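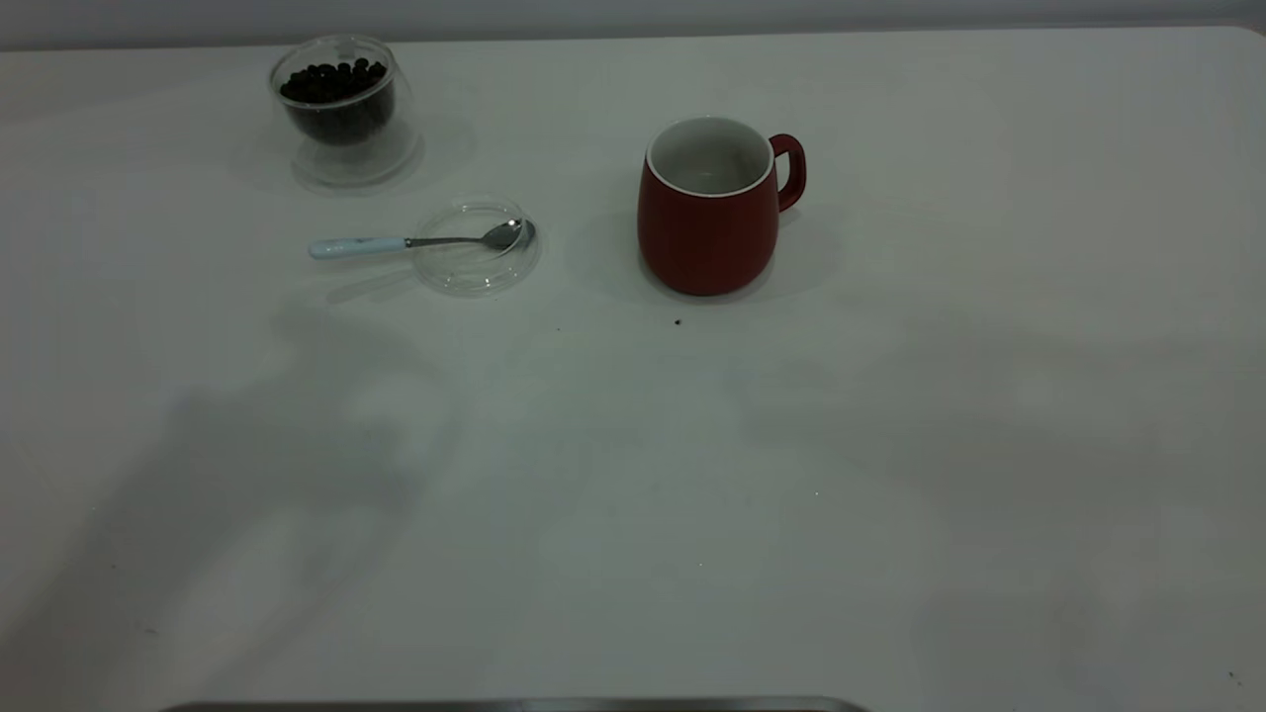
O Clube de Robótica Poltora é um projeto estudantil da Escola Técnica de Ilport, dedicado à manipulação de objetos domésticos por braços robóticos, e eu escrevo este verbete como quem passou tempo demais lá dentro (entrei no segundo ano e nunca mais devolvi a chave do armário). O clube foi criado por Hatice Polat, professora de automação, num mês de setembro, e desde o começo a ideia era trabalhar com coisas que todo mundo tem na cozinha. A tarefa mais conhecida é a do café: copo de vidro com os grãos, tampa ao lado com a colherinha atravessada em cima, caneca vermelha vazia mais à direita, e o braço precisa levar grãos de um recipiente ao outro com a colher. Parece fácil, né? Pois o vidro transparente sobre mesa branca é um pesadelo para a visão computacional, e a tampa consegue ser pior que o copo!

História

O clube nasceu de uma disciplina optativa que tinha 18 inscritos e um único braço, montado pelos próprios alunos. No primeiro semestre a gente empilhava cubos. Cubos e mais cubos, até que a Hatice apareceu com uma sacola de louça e disse que dali em diante ia ser aquilo. Eu adorei, metade da turma detestou. O nome Poltora foi escolhido numa votação bem confusa, em que cada um podia votar duas vezes, e até hoje tem gente que defende o segundo colocado, Taşdemir, que acabou batizando o nosso programa de controle.

A tarefa do café

O regulamento interno divide a tarefa em etapas: pegar a colher pelo cabo, recolher os grãos, levá-los até a caneca, despejar, devolver a colher e tampar o copo. Cada equipe tem 6 minutos. Grão que cai na mesa desconta ponto, grão que cai no chão desconta mais, e derrubar a caneca encerra a tentativa na hora – regra que entrou depois de uma tarde que eu prefiro não detalhar.

Pegar a colher é onde quase todo mundo empaca. O cabo fica perto demais da superfície, e a garra tem que descer quase encostando na mesa sem raspar. A minha equipe resolveu isso aproximando a garra de lado, bem devagar, e depois girando o punho; outra preferiu empurrar a colher pela ponta até ela se inclinar na borda da tampa, solução que eu achei feia e que pontuou mais que a nossa. Fazer o quê.

Gravações e treinamento

A partir do segundo ano o clube passou a treinar o braço por demonstração: um aluno comanda os movimentos à distância, o computador grava tudo e o modelo aprende com esse material. A meta era juntar 1000 demonstrações da tarefa do café, e as últimas foram feitas em turnos de duas pessoas, com muito biscoito. A posição da louça muda de uma gravação para outra, e a luz da sala também varia bastante. No começo eu brigava com as sombras na mesa, fechava cortina, mudava luminária de lugar. Depois a Hatice me convenceu a deixar como estava, e o modelo ficou bem menos manhoso.

Copa Andoria

A principal competição de que o clube participa é a Copa Andoria, voltada a equipes do ensino técnico. A edição em que eu competi foi no sábado, 20 de janeiro de 2024, e ficamos em segundo lugar na categoria de manipulação. Perdemos na tampa, claro: o braço apoiou a borda torta no copo e o tempo acabou. O código daquele dia continua guardado no computador do clube, com os meus comentários mal-humorados e tudo, e as turmas novas ainda usam um pedaço dele para calibrar a garra.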